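4.2 Launch discounts and trade-in offers

The second part of the study looks at how handset sellers set prices in the weeks after a new model goes on sale. We used listings from two online stores, Jusisen and Sestex, which between them carry most of the mid-range phones in our sample. After removing duplicate pages and refurbished units, 2,834 listings remained. Each listing was stored with its shelf price, any coupon shown on the page, and the highest trade-in value offered for an older phone.

We treat the shelf price and the trade-in value as separate items. Earlier work often folds them together into a single "effective price," but that assumes every buyer has a phone to hand in and that the phone is in good condition. Many buyers do not. A listing that advertises a large trade-in value may therefore cost the typical buyer more than a listing with a small direct cut.

The two stores behaved differently. Jusisen kept shelf prices fixed through the launch period and raised trade-in values instead, usually on the older model from the same maker. Sestex changed the shelf price directly, often overnight, and left its trade-in table alone. Phones that fell in price at Sestex rarely went back up – when they did, the change followed a period out of stock.

Color and storage also mattered. The base storage version was the last to be discounted in both stores, while less popular colors were marked down early. We did not model color as a factor, as the names makers give to colors are not consistent from one model to the next. Storage was entered as a simple two-level variable, base or higher.

4.3 How buyers view the listings

Price is only one part of a listing. Both stores now let shoppers place a 3D model of a product in a room, and Jusisen shows this view by default on its mobile site. We wanted to know whether buyers who open the room view still notice a coupon printed below it. The test pages were built with the Matlala page editor and shown to 500 panel members, each of whom saw 2 versions of the same listing in random order.
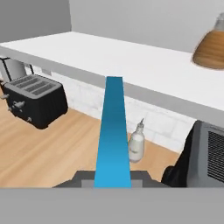
Figure 3. Rendered interior with a white countertop and light wood floor.

Panel members were asked to state the final price of the phone after closing the page. Those who had seen the coupon above the product name gave the correct figure more often than those who had seen it at the bottom. The room view made little difference on its own. It did matter when the coupon was at the bottom and the page had to be scrolled – in that case many people gave the shelf price and seemed unaware of any discount.

Answers were logged through Anovetti and checked by hand where the stated price matched neither the shelf price nor the discounted one. Most of these were typing errors, such as a missing digit, and were left out of the comparison. The wording of the questions and the full list of test pages are given in Appendix B.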